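Chapter 5
What a Price Tells You, and What It Doesn't

Most shoppers believe that a higher price means a better product. Sellers are happy to leave that belief alone. The evidence for it is thinner than you might expect.

Take the Jikbridge survey, which asked 2347 households to rate goods they had bought in August. Price and satisfaction moved together only when buyers knew what they had paid. The authors call this proof of "informed quality." It looks more like pride to me — people defend what they spent.

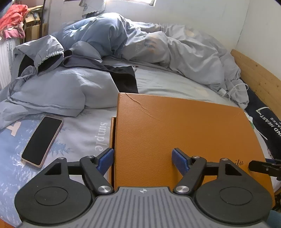 Packaging muddies things further. Curnen sold the same soap in 2 wrappers at different prices, and the costlier one drew the warmer reviews. Section 5.1 asks whether any of those buyers were fooled.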